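Casual night security and front desk, Thoroddsen House (two positions)

Hi, I'm Unnur Lykkegaard and I look after the after-hours roster at Thoroddsen House, a 31-bed residential clinic for people coming off a hospital stay for their mental health. I'm looking for two people to join the night crew from August. I've been told my ads are too long, so apologies in advance, but I'd sooner you knew what you were getting into before you drove all the way out here for a chat.

First up, the job is mostly talking. We do have a locked door, a duress alarm and a radio on your belt, and yes, every so often somebody arrives wound up and frightened and says things they'll feel rotten about in the morning. You'll be trained for that, and you'll never be asked to deal with it on your own. On an ordinary shift you'll sign in a few late visitors, walk the corridors, check the car park and make a lot of tea for people who can't sleep.

Shifts run 9 pm to 7 am. You'd start with two a week and can pick up more once you know the place. There's a paid handover at each end (please don't skip it, I will notice), and Tuesday nights are the long ones, when the day team stays back for the case meeting and the front door doesn't stop until nearly eleven.

The staff kitchen is yours overnight, and there's always milk. Bring your own dinner or help yourself to whatever the day cooks have left with a green sticker on it.
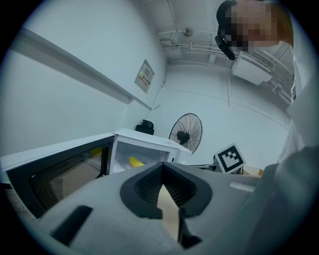 The microwave, well known to night staff.

What I need from you:

A current security licence, or proof that you've applied for one. Reception-only applicants don't need the licence but do need the working with vulnerable people check.

First aid. If yours has lapsed we'll pay for the refresher.

Decent written English, because every incident gets written up before you go home, even the tiny ones. We logged 1,531 entries last year and most of them are things like "smoke alarm, toast". We use a program called Veltik for the log. It's a bit clunky but you'll have the hang of it in a night or two.

Some experience with people in distress would be great. It doesn't have to be paid work! One of our best came to us from driving a night bus, and I've also hired a former army cook, two nursing students and a bloke who'd spent years behind a pub bar. Veterans are very welcome to apply. Quite a few of our residents have served, and they seem to like having someone at the desk who knows the lingo.

Training is four paid days with Attila Kun, our safety lead, covering de-escalation, the alarm system and how we work with the police and ambulance crews when we have to ring them. Attila runs it in the old Stiketti building across the road, so park there and walk over. After that you'll do three shadow shifts with someone experienced before you're counted on the roster.

Pay is the casual rate under our agreement plus the night loading, and there's a $300 boot and uniform allowance once you've finished training. I can send you the full pay table if you ask, and I won't think you're rude for asking.

A couple of things that might rule it out for you. The last bus, the 334, goes past at twenty to nine, so it'll get you here, but there's nothing home until after seven. The building has stairs and the lift is slow, and patrols do mean a fair bit of walking. If stairs are a problem, tell me and we can talk about a desk-only shift. We also can't take anyone who has a family member currently staying with us.

To apply, send me a page or so about yourself and the names of two people I can ring. No need for a fancy resume. Drop it in at the front desk in an envelope with my name on it, or use the form on the Briltotano jobs board and pick "Thoroddsen nights" from the list. I read them all myself, usually with a cuppa at some silly hour, so if you get a reply from me at 3 am please don't feel you have to answer it straight away.

Chats will be informal, half an hour with me and Attila, and you're welcome to have a look around the ground floor afterwards.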